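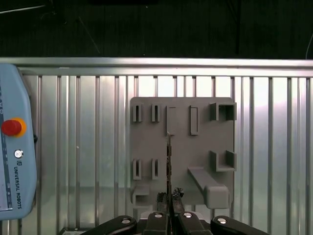

What makes a wall board for small tools easy to live with? Mostly the spacing, and whether a hand can find the right holder without a hunt.

**Figure 3.** Gray 3D-printed board with slotted clips, a solid block and an open square holder along its upper row.

### 4.2 Holder shapes and daily use

We loved how quickly people took to the printed boards! At the Plaltano workshop, 18 regular users kept one beside their bench for three months, and Kaja Pētersons collected their notes each December afternoon. The narrow clips (Figure 3, upper left) drew the warmest comments, while the square holder at the upper right became a favorite for odds and ends. Mirko Amato had expected complaints about the plain gray, and got none.

Spacing mattered more than shape. Users who asked for changes nearly always wanted more finger room between neighbors, a wish we take up in Section 5.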